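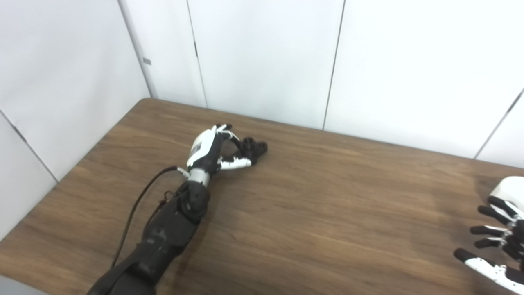
Looking After the Two-Handed Cell
Gallery by Heriberto Bedoya
Posted Wednesday, September 16, 2020

The cell at Varkholm has a table, white walls, two arms and two hands, and it takes up more of my week than anything with a heartbeat. Yaneth Sánchez set it up in May and wrote the maintenance sheet. I inherited the sheet, the hex keys and a coffee mug I've been told is load-bearing. People keep asking what "looking after it" means, so I've put the routine on one page. The big overview is at the top. Notes go with it, in the order I do things.

The forearm
Matte black, slightly textured, and very fond of dust. Dry cloth only. Somebody from the Isik office once suggested furniture polish, and we now keep the furniture polish in a different building.

The wrist
The short silver-gray piece between forearm and hand. I check it for play every Monday by holding the hand still and trying to rock the forearm, power off. If it moves at all, Yaneth gets a call. If it doesn't, she gets a call anyway, as she likes to know.

The cable
Thin, black, and the source of most of my opinions. It leaves near the wrist by the small white connector and swings out in a loose curve over the table. The loose part matters. I spent my first month tidying it flat against the forearm with ties, very handsome, and went through 3 connectors before Yaneth came by with side cutters and a look.

The fingers
Black segments, white segments, and a great many small joints where crumbs of foam like to retire. Soft brush, then close the hand slowly from the console and listen. Clicking is bad. Squeaking is also bad, though it took us 11 days to establish that one squeak belonged to my chair.

The partly closed grip
I stop here to compare the fingertips. They should bunch up together without one of them lagging behind to think about it. A laggard usually means a tendon wants tension: a quarter turn, close the hand again, and resist the second quarter turn. I have not always resisted.

The other hand
Gets the same treatment, left open while its neighbor is being fussed over. Keep them well apart. Two hands trying to occupy one spot cost us an afternoon and about 300 dollars in finger covers from Mirzaei, who were very nice about it on the phone.

The table
Brown wood, wiped down last. Cilley wanted to sell us a steel one. The wood shows every scratch, so I can tell when someone has been in over the weekend.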